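Neues vom Schreibtisch

Ihr Lieben, im Februar packt mich jedes Jahr der Aufräumrappel, und diesmal fange ich klein an: Tisch, Buch, Stifte, ein Becher. Mehr muss auf so eine Platte gar nicht drauf — finde ich jedenfalls! Laurinda Coelho hat mir am Sonntag schon widersprochen, sie schwört auf ihre 109 Buntstifte in Griffweite (ich würde wahnsinnig). 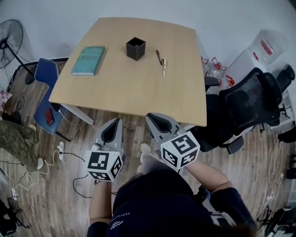
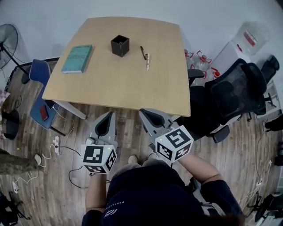
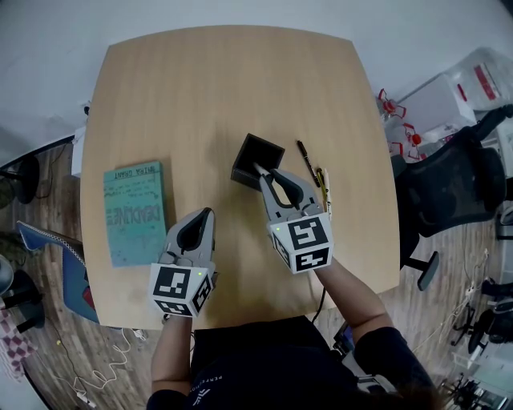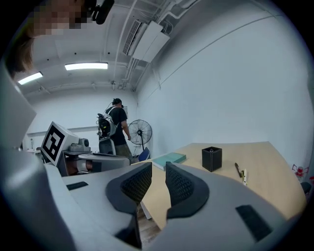
Wohin mit Stiften, die nicht mehr richtig schreiben?

Kurz auf Schmierpapier testen, und was nach ein paar Kringeln immer noch kratzt, kommt weg. Bei Filzstiften schaue ich vorher, ob die Kappe noch dicht sitzt, und lagere sie danach liegend. Füller bekommen lauwarmes Wasser und eine zweite Chance.

Zachary Arsenault fragt außerdem, was er mit halb gelesenen Büchern machen soll. Bei mir darf genau eins auf dem Tisch liegen, der Rest wandert ins Regal — mit Lesezeichen, versteht sich. Wer Stiftebecher übrig hat, bringt sie gern zum Tauschtisch bei Moreira mit, ich stehe dort ab zehn Uhr und freue mich auf euch!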